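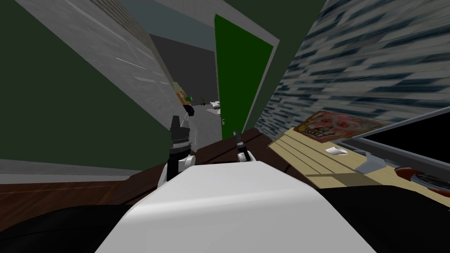 Rendered room, tilted view, with a brown wooden desk

Home Datasets Notes Contact

Terkberg Desk Diaries – README

4 min read

Hi! I'm Solange Sutherland, and this is the folder where I keep everything people have told me about the desks they work at. It began as a list for my own use when I was trying to pick a desk for the back bedroom, and then friends of friends in Starnley started sending me theirs, and well, now it has a README.

What's in it

There are 146 desks in the main file, desks.csv, one row each. I asked for width, depth, height, what the top is made of, which way the person faces (window, wall or door) and how long they sit there on a normal day. The second file, notes.csv, has 269 comments, matched to the desks by desk_id. Some people wrote one line and some people wrote me a letter (I loved the letters).

Measurements are in inches. If somebody gave me centimeters I converted and rounded to the nearest half inch, so please don't build a drawer from these numbers.

Columns that need a word

facing – what's in front of you when you look up from your work. Corner desks get "wall" even if there's a window to one side. I went back and forth on this one!

top – the owner's own word for it. One person's "wood" is another person's "oak," and I left them alone.

hours – self-reported, and I think a bit rosy. Blank means they skipped it. It does not mean zero.

height – measured from the floor, rug included. Sit-stand desks have the sitting height only, and yes, I should have asked for both.

Things I'd fix

Nearly 177 people got the form, and the ones who answered are mostly people who like talking about furniture. Kitchen tables are badly underrepresented. The Skilomcombe batch came in on paper, and I typed it up over two evenings in November, so if a typo is hiding anywhere it's probably in there. Rows from that batch have "paper" in the source column.

I took out names, street names and one very funny story about a landlord. If you spot something personal that I missed, write to me and I'll pull it.

Using it

Go ahead, for anything you like. A mention of the Desk Diaries would be nice. Don't try to work out who owns which desk, please.

Last updated Fri 27 July – fixed two swapped widths and added the D'Souza rows.

Related
Which chair went with which desk
Lamps, a much smaller list
Notes on measuring a room by yourself
The Starnley bookshelf file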